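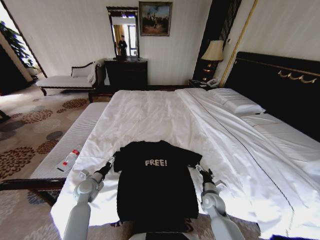

Nobody reads lobbying disclosures, one reader wrote under my last post, so why should the city of Omeck bother putting them online? The same reader added that anyone who wanted them could always drive to the clerk's office and ask.

Well, I did drive to the clerk's office and ask! I've been meaning to write this up ever since, and that comment finally got me to sit down and do it. Short version: I had a great time, I learned a ton, and I now want these forms online even more than I did before.

Quick background if you're new to the blog. Omeck has had a lobbying ordinance for 17 years. If you're paid to talk to a council member about a pending vote, you file a form saying who paid you, which vote it was and which office you contacted. The forms go into binders. They're public, and always have been, but "public" has meant a counter, a sign-in sheet and copies at 20 cents a page. The proposal in front of the council would scan the forms and post them within 10 business days of filing. I love this proposal. I'd put a bumper sticker on my car for it.

The binder I asked for covers the Pawlak Avenue rezoning, a fight I followed pretty closely (some of you will remember me going on about the parking study for most of a spring). It runs to 386 pages, and I figured I'd skim it in an hour. I was there until the counter closed, and I went back the next morning with a better pen.

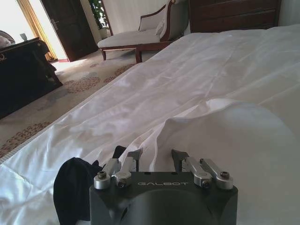

## What was in the binder

Rorkero, the developer, had filed everything. I want to be fair to them here, because I spent months assuming the worst. Their forms were typed, dated and on time, and when they met with a council office they said so. Good for them!

The surprise was a group called the Fakley Neighbors Forum. You may have seen their guest columns in the local paper, three of them, all in favor of the rezoning, all signed as if they came from folks down the block. And the forum did have folks down the block in it. It also had a consultant, and the consultant's form listed Rorkero as the paying client. Same phone number at the bottom of both sets of forms.

None of that is illegal. The ordinance asked for a form, and a form was filed. I even agreed with one of the columns – the one about the bus stop – and I still do. But I read all three over breakfast thinking they were my neighbors' unpaid opinions, and so did everybody I talked to that spring. One line in italics at the end would have fixed it. The paper's editors couldn't have been expected to know, either. They'd have had to go pull a binder.

## Why online matters

Timing is most of it. The vote was in November. The consultant's form was sitting on a shelf weeks before that, and I saw it long after. If it had been a search result, somebody at the paper could have typed in "Fakley" before running the second column, and we'd have had a much better argument about the rezoning. I mean that in the nicest way. I like these arguments! I want both sides to show up with their best stuff and their name tags on.

There's also the question of who gets to look. The counter is open during hours when most people are at work. I could go because my schedule is weird, and I have a high tolerance for hard chairs.

I've heard the worry that posting the forms will scare off small groups that only come to city hall once in a while.
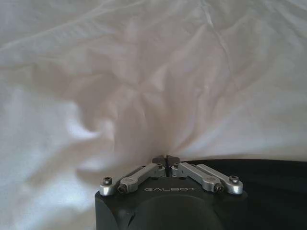 I take that one seriously, and I think the draft mostly handles it. If you're a resident speaking for yourself, you don't file anything now and you wouldn't under the new rule. A volunteer with a clipboard doesn't file either. It only kicks in when money changes hands. What I'd like to see tightened up is the part about home addresses – the paper form asks for one, and I don't think a consultant's house number needs to be on the internet. A business address would do fine. I've sent that in as a written comment, and you can steal it word for word if you want to send one too.

The draft ordinance is in the council's agenda packet, toward the back, after the sidewalk items. It's five pages and pretty readable. If you do go see the binders in the meantime, ask for the index first, which I didn't know existed until my second visit, and bring quarters for the meter on the Pawlak side.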